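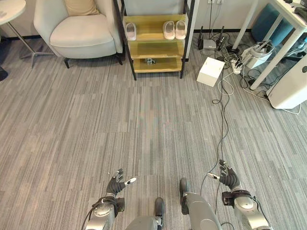 Figure 4-1. View from the head camera with both arms forward, hands raised, shoe rack ahead.

4.2 Arm and hand check before a floor-level task

Carry out this check after every power-up and after any work on the wrists or hands. It applies to the Uravau humanoid with two multi-fingered hands. Allow 30 minutes the first time.

Tools: tablet with Skutavora control software, soft brush, 3 mm hex key, lint-free cloth.

CAUTION: Keep one hand on the remote stop whenever the arms are enabled. The arms can move without warning when the pose is loaded.

1. Stand the robot on a flat, firm floor. Low-pile carpet is allowed. Loose rugs are not.

2. Place the target furniture in front of the robot. The top shelf must be inside the head camera view with the head tilted down.

3. Look over the floor between the robot and the target. Move any cable that crosses the path of the feet or hangs within reach of the hands. Network and power leads near a wall outlet should be run along the baseboard and taped every 100 cm.

4. Open the Skutavora home page and select Arms, then Ready Pose. Both forearms come forward and the palms turn inward.

5. Compare the live view with Figure 4-1. Both hands must be visible in the lower part of the view, with the thumbs pointing toward each other. If one hand is missing, stop and go to 4.5, Shoulder Offset.

6. Check the cable on the outside of each forearm housing. It should hang in a smooth curve with no kink at the wrist joint. Pull slack back through the clip by hand. Do not use pliers.

7. Check any wrist strap. It must lie flat and must not cover the seam of the housing.

8. Select Hands, then Finger Sweep. Each finger closes and opens in turn, thumb last. Listen for clicking.

9. Wipe the white thumb tips with the dry cloth. Replace a tip that is torn or turns on its seat (part 934, sold singly).

10. Select Save Check. The result is written to the service log with the time of day.

NOTE: If Finger Sweep stops with a current warning, brush out the finger joints and repeat once. Carpet fiber is the usual cause. A second warning means the hand has to come off – see 6.1.

NOTE: Light items such as slippers are suitable for the first grasp trial. Set the grip force to Low before the trial and leave it there until step 10 has been saved without warnings.

Service interval: replace both thumb tips and regrease the wrist joints after 1000 grasp cycles. The counter is under Hands, Service. Reset it only after both wrists are done.

Section revised in December by Blandine Guillot. Checked by Gwenaël Rey.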